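About Brirstead Computer Repair

Brirstead Computer Repair opened in June in a former shoe store on the Cetovdale road, and the foot-measuring bench is still by the front window. Customers sit on it while we look for their paperwork. We fix desktop computers, mostly, and we have a soft spot for the sort of office tower that other shops suggest you put out at the curb.

The business was started by Ineke Bosman, who spent years keeping the machines running at Visser, a flooring wholesaler with more sawdust in its offices than in its warehouse. She learned there that a computer will put up with a great deal before it quits, and that most of what gets called "dead" is a memory module that has worked itself crooked. She still checks the memory first. Her second guess is dust.

There are 2 of us at the bench now. We have 213 regular customers, among them a dental office, a feed store and the Dredar choir, whose sheet music lives on a tower old enough to sing alto.

Our way of working is plain. The side panel comes off, the case goes down flat on the table, and we look before we touch. Memory, then the cables to the drives, then the power supply. You get a phone call with a price before we order anything. If the price is silly, we say so, and you can have the machine back with our sympathy.

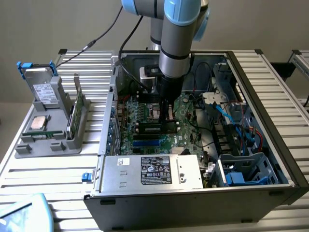
A Dell tower on its side with the panel off, power supply and drive bays in view.

We like these older cases. The drive cage has a release tab you can find with your thumb, and the parts sit where a person can reach them — a courtesy that seems to have gone out of fashion. We keep a shelf of used parts in the back, 716 of them at the last stocktaking, each one tested and most of them labeled in handwriting that Ineke can read.

Laptops we will take in, with a sigh. Printers we won't. We had a printer policy once that ran to a full page, and now it's the single word you just read.

If your files matter to you, please tell us when you drop the machine off, and tell us again when we call. We don't wipe a drive without a signature. Old drives you don't want back can be left with us for recycling, and you'll get a slip to say so.

The shop is at 2,234 Cetovdale Road, with the door on the parking lot side. The bell doesn't work. We've been meaning to fix it, but it isn't a computer.

Page last updated October 14, 2022.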